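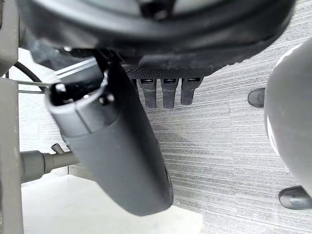
What happens to a small news outlet's readers when its page is taken down? Most of them don't follow it to a new address, even when the outlet posts that address widely and early.

### 4.2 Readers after a takedown

We were delighted by how much the outlets were willing to share with us. Editors at 8 local newsrooms opened their traffic logs, and 314 of the 400 readers we wrote to filled in the full survey — a wonderful response for a form this long! The clearest pattern concerns email. Outlets that already ran a newsletter before losing their Zivby page kept a core of daily readers, while those that started one afterward had to build it nearly from scratch.
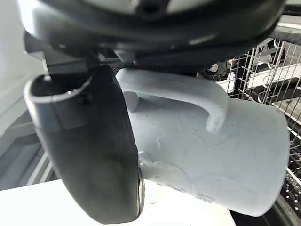
*Figure 1. Gripper finger and held object, with a narrow silvery band where they meet.*

Appeals tell a richer story than we expected. Halás and Machala treat the appeal as a private exchange between editor and platform, but our interviews show readers joining in eagerly, writing letters and saving old articles. One editor received over 100 such messages before the platform replied. We return to these letters in Section 5, where Hrubý's coding scheme lets us separate complaints about the rule itself from complaints about the missing explanation.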